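4.2 What people said about fees

I went into the interviews sure that price would be the big thing, and I was only half right. We had 416 usable survey replies from members of sports clubs in Stodel and Jardine, and when I asked why they'd thought about quitting, most people did bring up the yearly fee first. But give them a minute and the talk drifted to everything else they pay for (gas, shoes, tournament weekends, that second uniform!).

Iona Ritchie ran the Jardine interviews and heard much the same, with one twist: parents there could pay by the month, and a lot of them couldn't tell her the yearly total. I love that finding, but I'd be careful with it. Only seven of the Jardine clubs offered monthly plans in August, when we asked.
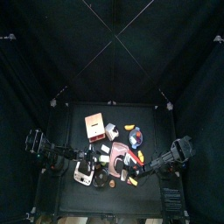
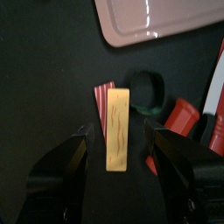
Figure 3. Small objects on a dark surface, in two views.

Stodel was messier. Two clubs there changed their fees halfway through our survey, so I've kept their members in the totals but left them out of Table 5. If you put them back in, the gap between the towns shrinks a little and the order stays the same.

I also tried splitting the replies by sport, and I wouldn't lean on that much. Swimmers answered in droves and the rowers hardly at all, so whatever I could say about rowing would really be about a few chatty rowers. Section 4.3 sticks to swimming, soccer and tennis.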